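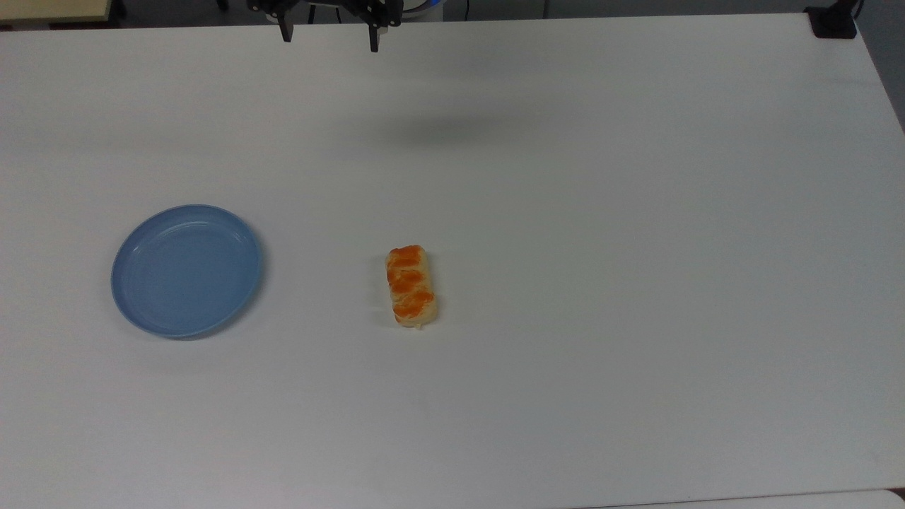 The robotics club at Wincombe spends most of its afternoons teaching an arm to put food on a plate. Parents who come by expecting a battle arena or an obstacle course tend to stay a few minutes and leave. I understand that. I still think it is the best thing the school pays for, and I think the district is wrong to want it replaced with a competition team.

I help supervise the club. The students pick a small task, drive the arm through it by hand, save every run, and train on what they saved. Then they watch it try on its own. By February they had 300 saved runs of one task, and 141 of those had been thrown out. A student had written the reason next to each one. Bun pushed instead of lifted. Fingers closed too early. Plate moved between runs and no one wrote it down.

That spreadsheet is what I would show the school board. I have coached at the regional meet in Draltosbridge, and I liked it, but the students there learned to build for one afternoon. If the machine worked for 2 minutes in front of a judge, it was a good machine. If it failed the next morning, the season was over and it didn't matter. Our students have to deal with the next morning. They come in, the blinds are open, the arm misses by an inch, and they have to find out why.

The usual complaint is that this work is dull. Some of it is. Resetting a plate for the fortieth time is dull, and two students quit over it this year. Competition has its own dull parts, mostly waiting in gyms, and we don't hold that against it.

The other complaint is cost, and here the critics have a point. The club got a $1000 grant from Chauhan, and it went to replacement parts and a table that doesn't wobble. The arm is on loan through the Derkeo program and the loan will end. A competition team can raise money more easily. It has shirts and a trophy case, and local businesses like having their name on a banner. I don't have a good answer to that except that the school should pay for it out of the regular budget, the way it pays for chemistry supplies.

If the board does want a team, it should add one and leave the club alone. The students who want to race can race. The ones who want to know why the fingers closed too early should get to keep their table.

14 shares | 3 comments

fieldhouse_dad
My son was on the Draltosbridge team and he had plenty of next mornings. You're selling those kids short.

M. in Wincombe
Would like to see the spreadsheet. Is it posted anywhere?

quietreader
One of the two who quit was mine. She says she'd go back if they changed the task more often.

We use cookies to remember your settings and measure traffic. Accept | Manage choices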